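Notes on Folding Surfaces and the Household Laundry Record
Posted 2021-02-13

The annual review of the household laundry arrangements was completed in January, and the results are set out below for the readers who requested them. The review covers clothing and small linens only. Bedding is sent out to Jendcombe and is recorded separately.

A total of 306 garments were sorted, folded and returned to storage in the course of the review. Each item was entered in the Famby notebook under its owner's shelf, with a note of any repair required. Five items were set aside for mending, all of them for worn elastic at the waist. Replacement elastic has been ordered from Oprea and will be fitted by hand.

The choice of folding surface received more attention this year than in the past. A bare tabletop allows thin cloth to slide while the second fold is being made, and the edges seldom meet. A fabric-covered table holds the cloth in place - a modest improvement, but one that is noticed by the end of a full basket. Gray remains the preferred color for the covering, as both red and white items are easy to find against it.
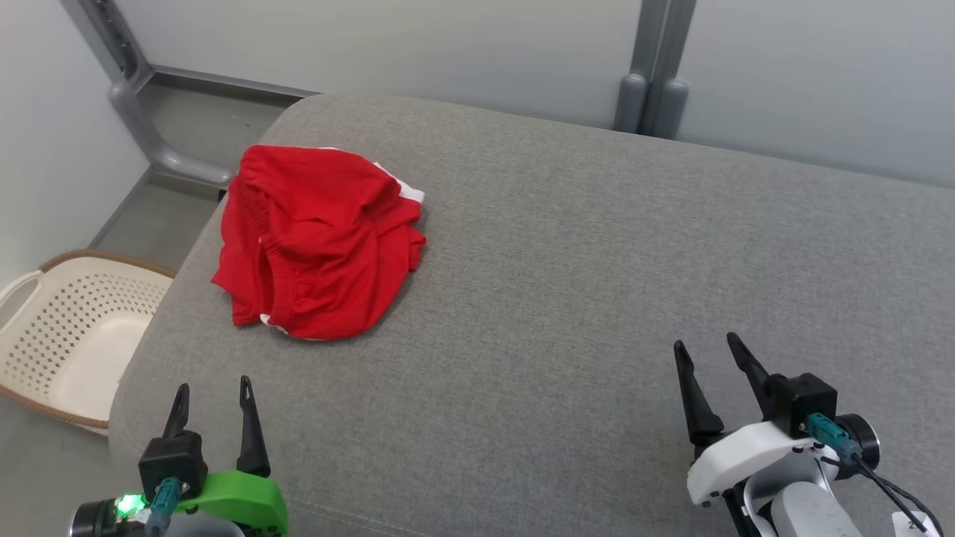
Garments with an elastic waistband continue to present the greatest difficulty. The band draws the cloth inward, and the piece does not lie flat until it has been opened and smoothed from the waist down. The method adopted is as follows. The waistband is found first and turned to face the person folding. Both sides are then brought level, the creases are pressed out with the flat of the hand, and the garment is folded once lengthwise and once across. Ironing is reserved for shirts.

Red items are washed apart from white ones until the third wash. This rule was relaxed on one occasion last year, and two pillowcases are now pink. It has been restored in full.

Storage is unchanged. The Umivano drawer dividers have been kept for a further year, although the narrowest is of little use for anything larger than socks. A wider set is under consideration and will be reported on when it has been in use for a full season.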